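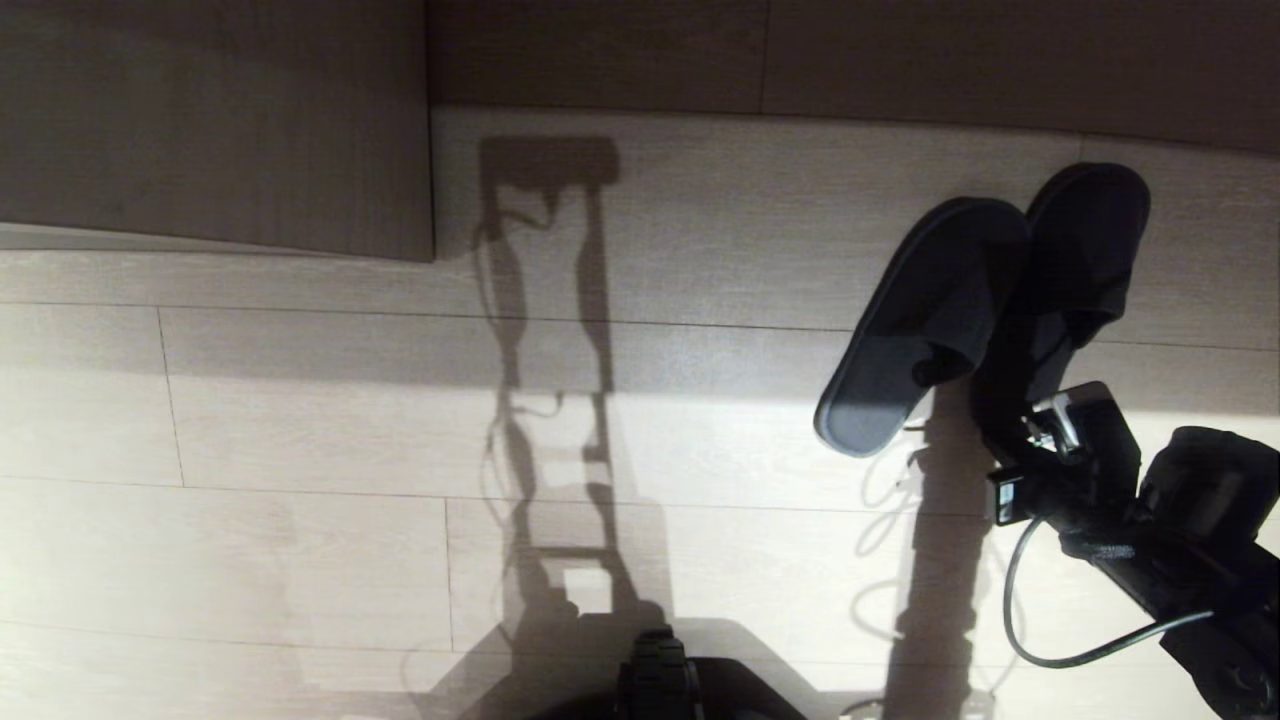 Search this journal Go

Last updated: June

Print | E-mail

4.2 Slippers at the threshold

Footwear was the most faithfully reported and least faithfully stored item in our survey. Of the 1,030 households that returned the Brevport questionnaire, 516 said that indoor shoes had "a place." Follow-up visits suggested that the place was the floor.

Chaudhry's term for this is soft parking: an object set down neatly enough to count as put away by the person who did it. Figure 3 shows a typical case, a pair of dark gray slippers side by side on pale wood-look planks, set at a diagonal. We coded such pairs as "parked" and single slippers as "lost," a category that grew quickly on Sunday visits.

The coding was not free of dispute. Hongjun Xiao held that any pair with its toes pointing the same way showed intent; the second coder, who has children, wanted more evidence. They disagreed on 8 pairs and settled all but 2 — the remaining pairs are left out of Table 4.

Figure 3. Slippers coded as "parked," Jurbridge sample.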